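Gripper Comparison: Frequently Asked Questions

Last updated December 25, 2024

These are the questions we get most often about the gripper comparison at our Truvcombe shop. We took apart and reassembled desktop computers with two grippers, the Timano and the Stunico, using the same arm and the same wrist camera mount. If your question isn't covered, use the contact form and put the gripper name in the subject line.

GENERAL

What were you comparing?

Two parallel grippers of similar size and price. The Timano has long, narrow fingers and a short stroke. The Stunico opens wider and has broader pads. We wanted to know which one we should keep on the arm for computer teardown, mostly pulling and replacing hard drives.

How many runs did you do?

200 runs with each gripper. A run starts with the arm at its home position and ends with the drive caddy either placed or dropped. Runs we stopped by hand are logged separately and don't count toward the totals.

Why desktop computers?

They are cheap, we can get plenty of the same model, and they are hard on a gripper.

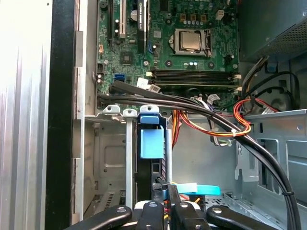

Clearance is the main thing a tower case tests. A gripper that does well on blocks on a flat table can do badly once it has to go down between a drive cage and a power supply. Cables make it worse. The thick black bundle that sweeps across the middle of the case to the lower right has to be kept clear of the fingers on the way in, and so do the orange and red wires looped near the center. We tied cables back only where the factory had already tied them. With everything pulled out of the way, both grippers would have scored higher and the numbers would have been less useful to us.

Did you use the same program for both?

The same waypoints, with the tool offset changed for each gripper. Closing force and speed were tuned separately over the first two days in August and then left alone.

Can I mix results from your older tests with these?

No. The older tests used a different mount, and the camera sat farther back.

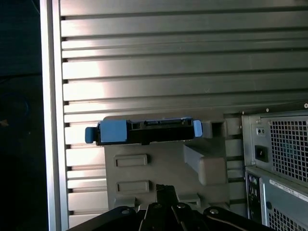 MOUNTING AND CAMERA

Where does the camera go?

On the wrist, looking down past the fingers. You want the finger pads in the lower part of the view and the target above them. If the fingers cover the target before contact, move the camera back or tilt it a little.

Does shiny metal cause trouble?

Yes. Ribbed or brushed panels throw bright streaks, and auto exposure will chase them. We locked exposure at the start of each session. A matte cloth over the nearest reflective surface also works, but take it away before you compare runs made on different days.

Which mount did you use?

The Kalniņš plate, with the short spacer. It fits both grippers without drilling. Tighten the four outer screws first, then the center one, and check them again after an hour of running. Ours came loose once and we had to throw out 8 runs.

Do I need to recalibrate after changing grippers?

Recalibrate the tool center point every time. The camera calibration can stay as it is if the plate hasn't been taken off the wrist.

RESULTS

Which gripper was better at pulling drives?

The Timano. Its narrow fingers could get to either side of a caddy without touching the cage, and it needed fewer second attempts. The Stunico held on better once it had a grip, but it often touched something on the way down.

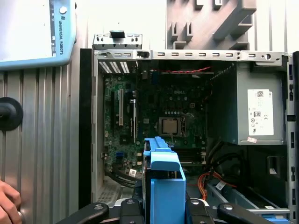 Turning the caddy after the pull was closer. A drive is heavier than it looks, and with a short pad it tends to swing when the wrist rotates. Slowing the wrist down fixed most of that for the Timano. The Stunico didn't need it.

Was either one damaged?

The Stunico pads wore at the corners and we replaced them once. The Timano had no damage, though one fingertip picked up a scratch.

Can I use longer fingers on the Stunico?

You can, but you lose closing force at the tip. We tried one set and went back to the standard ones.

Which one did you keep?

The Timano is on the arm now. The Stunico is on the shelf for jobs with wider parts.

Will you share the logs?

Yes, on request. They are plain text, one file per session, with a short note on the column names.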